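**June 2023 — For immediate release**

# Perkance puts its glove-and-gripper capture kit on sale, and asks buyers to read the limits first

Perkance today opened orders for Ustuvach, a wearable and handheld kit for recording how people use their hands, so that the recordings can be used to train robot arms. The kit costs $3,748. It will not make a robot fold laundry by the end of the week, and the company would like buyers to stop believing anyone who tells them otherwise.

"We've all sat through the demo where the arm picks up the same cup over and over and the room claps," said Atieno Ndung'u, who runs product at Perkance. "I wanted us to put out something a lab could pick apart. Some of them already have, and they weren't gentle about it."

Ustuvach comes in two parts. The first is a pair of sensor gloves with printed marker cubes, used with a fixed camera that watches the workspace. The second is a handheld gripper tool with its own wide-angle camera, for people who would sooner collect data from the tool's point of view. Both parts are in the box. Neither includes a robot, and neither includes a trained model.
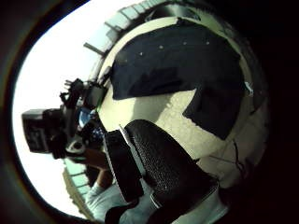 The company has spent the spring testing the kit away from the lab bench. Hand tracking that behaves well under even ceiling lights often falls apart in sun and hard shadow, and most product pages in this field are silent on the subject. Perkance's own first outdoor trials, in April, were poor. Glare washed out the markers, cables caught on furniture, and a good part of the recordings had to be thrown away.

Since then the marker print has been changed to a matte finish and the exposure settings have been opened up to the user. Results are better. They are still worse than indoors, and the manual says so on its second page.

## What the kit claims, and what it doesn't

Perkance gave early units to 6 outside teams and asked each of them for a written list of complaints. The lists came to 49 separate items. The company has published all of them, including the ones it has no plan to fix.

The most common complaint was the wiring. Ustuvach is a cabled system — the company looked at wireless and decided the dropouts were worse than the tangles — and anyone wearing the gloves will have to think about where the cables go before reaching for anything.
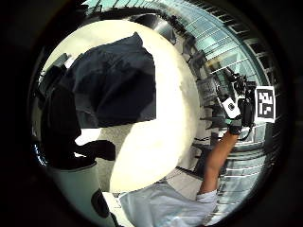 *Handheld rig and square marker in use on an outdoor walkway, seen from a gripper tool's camera.*

Mazza, a small automation shop that tried the kit for sorting work, was blunt in its review. "The data is decent. The setup took us most of a morning, and the quick-start card is not quick," the firm wrote. It also questioned whether the gloves are worth wearing for simple pick-and-place jobs, where the handheld tool alone may do. Perkance agrees, and will sell the tool by itself later if enough buyers ask for it.
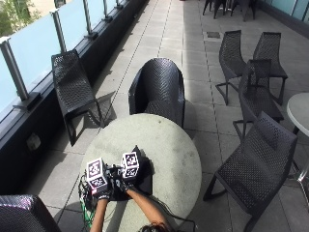 Iswood, which makes fixtures for lab benches, raised a different point: marker cubes held close together can hide one another from a single camera. The kit's software now flags those stretches of a recording and leaves them blank. Earlier versions filled the gaps with a guess, a feature that looked great in videos and was removed.

"If the system can't see your hand, I want it to say so," Ndung'u said. "A smooth curve that's made up is worse than a hole."

## Price and availability

Ustuvach ships with a 2 year warranty on the gloves and the gripper tool. Cables are treated as wear parts and are not covered. Software updates are free for the life of the warranty, and recordings stay on the buyer's own machine unless the buyer moves them.

Perkance will lend a kit to any reviewer who asks, with no approval of the finished review. The full list of complaints is included with each loan.

**About Perkance**

Perkance builds data collection hardware for robotics labs and small manufacturers.

**Press contact:** Atieno Ndung'u, Perkance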